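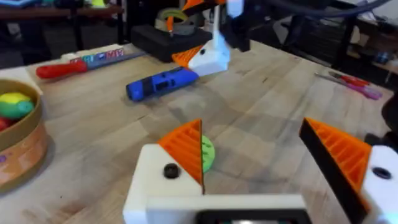

Gripper open, wooden tabletop.

1/ Ok the Dresham flood map story. Going to do this fast, have a train. The Stadwood paper ran it on the front page again this morning and it's still wrong

2/ Headline says scientists "withdrew" the sea level numbers. They didn't. They put out a revised appendix. The main projection is the same as in April – 15 inches, same baseline, same range either side. Go look, page one of the summary

3/ What changed: one tide gauge. The Herrero gauge got moved when they rebuilt the pier and somebody entered the height offset with the wrong sign. Two years of readings were off. They found it themselves, fixed it, wrote it up. That's the whole scandal

4/ And the gauge isn't even used for the projection. It's used to check the storm surge model after the fact. So you can be annoyed about the error (I am, a bit) and still notice it has nothing to do with the number in the headline

5/ Paper says 2,640 homes "no longer at risk". No idea where this comes from. 2,640 is in the report, sure. It's the number of homes INSIDE the mapped zone. In the old version and the new one. Same table, same row

6/ I emailed to ask. Got a reply from Cormac Nic Aodha on the news desk, polite, said they'd "stand by the reporting" and that their reading came from a briefing note. Asked whose note. No answer yet

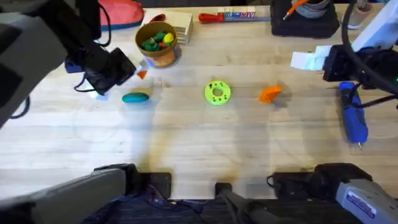 7/ Pretty sure I know the note. Hestero put one out, they're the developer with the marsh parcels. It uses the phrase "no longer supportable" about the gauge data, and if you skim it you could think they mean the map. I don't think the reporter lied. I think he skimmed

8/ Montserrat Cuesta had the best write up by a mile, on her own newsletter. She called two of the authors and quoted the correction in full, all four sentences. Took her an afternoon. Please read hers before yelling at me

9/ Now the comment period. County got 1,705 comments on the draft map. People are saying most of them were against. Maybe! But the county hasn't published a breakdown, only the total, so anyone giving you a percentage made it up or has something I haven't seen

10/ Several asked for the raw gauge files. Good. They should be public. They've been on the county site since the summer, in a format only a tide gauge could love, and I'd like to see a plain spreadsheet next to them

11/ Someone in replies says the fix "cost 3,000 hours of staff time". The report says 3,000 hourly readings were rechecked. Readings. Hourly. Not hours of work. Come on

12/ What I do hold against the authors: the correction went up with no press release, just a new pdf and a date, 2019-11-24, in the footer. Thats how you get someone else's version first. If you change a public document, say so loudly, even when its boring

13/ The planning board takes up the map at its next meeting and I'd bet the front page gets read into the record. I've asked for three minutes. Will bring the table and just read the row out

14/ Also a correction of my own – I said last night the gauge was at the ferry dock. It's on the pier, north side. Sorry

15/ Train's here. Will add Nic Aodha's answer if I get one, muting the marsh parcel guys until then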